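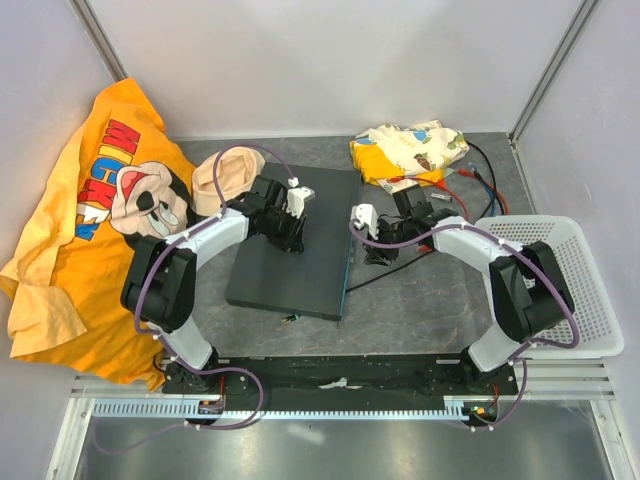

Mottled gray tabletop, dark gray board in the middle with a thin teal line on its right edge.

Mondel Tabletop Cleaner, concentrate
$29 per bottle
In stock, ships from Furkcombe

I've been making Mondel in one form or another since I moved my little business, Ivine, into the old dairy at Furkcombe, and it's still the thing I get the most mail about. It's a liquid cleaner for tables you use every day: kitchen tables, craft tables, workbenches, the desk where you eat lunch and pretend you don't. You mix a little with water, wipe, and wipe again with a dry cloth. It has a very light orange peel smell that's gone by the time you've put the cloth away.

I started on it because I was fed up with sprays that leave a film. You know the one, where you set down a sheet of paper and it drags a little, and by the end of the week there's a gray smudge exactly where your forearm goes. I'd clean the table and then clean the cleaner off the table. So the whole point of Mondel is that it rinses away without a fuss. (My first few batches didn't, and I have a shelf in the garage that is sticky to this day.)

What I use it on

Sealed wood, laminate, painted tops, glass, vinyl, and most plastics. I also use it on the fridge shelves and on the high chair tray when my sister's kids come over, which is a real test! It's great on pencil, school glue, tea rings, and that greasy haze you get near a stove. It'll soften dried acrylic paint if you lay the damp cloth over it and go do something else for a bit.

Please don't use it on bare or oiled wood, or on unsealed stone. It won't wreck anything in one go, but it will pull the oil out and leave you with a dull patch, and then you'll write to me, and I'll feel bad. If you can't tell whether your table is sealed, put a drop of water on it somewhere out of sight. If the drop sinks in and leaves a dark spot, pick a different cleaner.

How to mix it

For everyday wiping, put 20 ml in a quart of warm water. The cap is marked inside, so you don't need a spoon. For the bad stuff, double it, and go back over with plain water afterward. Hard water is fine, although you may see a few spots on glass if you let it air dry.

One bottle makes roughly 82 quarts at the everyday strength. We get through a bottle and a half a year at our house, and I'm heavy-handed.

A mixed batch keeps for a couple of weeks in a spray bottle. After that it starts to smell a bit like old flowers – still cleans, but not nice. The concentrate itself keeps for years with the cap on. Don't leave it in a freezing shed over the winter. If it does go cloudy, bring it indoors and give it a shake once it's warmed up.

Which cloth?

I sell the Messina cloth next to it and I do think they go well together, but an old T-shirt works too. What I would skip is the rough side of a sponge. I did that on my own desk, in a hurry, and I can still see the swirl every time the sun comes in from the left.

Wash the Messina cloths warm, with no fabric softener. They shed some lint on the first wash, so keep them away from your black sweaters.

Things people ask me

Is there an unscented one? Yes, as of September. Same price, white cap in place of the orange one. It does have a faint soapy smell of its own, so if you're very sensitive, try the sample size first.

Does it disinfect? No. It cleans, and that's all I'll claim for it.

Do you do refills? I do! Pick the pouch from the menu, and keep your old bottle. The pouch holds the same amount and costs a little less. Pour slowly the first time, it comes out faster than you'd think.

Can I use it on floors? A small one, sure. For a whole house it gets expensive, and I'd feel silly telling you otherwise.

Shipping

I pack orders in the morning and they go out on the afternoon truck. Shipping is free over $45, so two bottles will get you there, or one bottle and a set of Messina cloths. If a bottle turns up leaking, send me a quick note with your order number and I'll get another one out to you. No need to mail the old one back.

Also from Ivine: Messina cloths (set of four), Mondel refill pouch, Mondel sample size, empty spray bottle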